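From: Lucimara Bittencourt
To: undico-list
Date: 1/4/20
Subject: Re: Sirneck live tape, running order

Perihan Tuncer wrote:
> I have the second reel from the Jitberg show now. Side two
> starts halfway through a song and I can't tell which one.
> Does anyone have a set list? Also, is the CD-R that went
> around in December the same recording?

Perihan,

No set list, but I was at that show and I'm fairly sure side two picks up in "Ashour". They played it slower that year and left out the first verse, so it doesn't match the single. Listen for the organ coming in under the guitar - that's the long ending.

The CD-R is a different source. Mine runs 80 minutes and has the encore, with a lot of talking near the mic. Your reel should be from the desk. The drums are too loud on both. 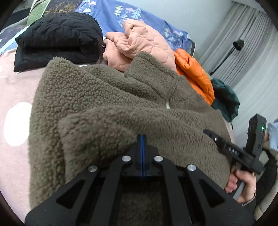

If you transfer the reel, please leave the gaps between songs in. The last person who did one of these cut out all the tuning and the bass player's story about the van, and I'd like to have that back. FLAC is fine for me. The last set came to 652 MB and the server took it without trouble.

I also have a spare copy of the first single, number 107, sleeve a bit worn. I'd trade it for the Undico compilation on cassette, if the tape still plays.

Lucimara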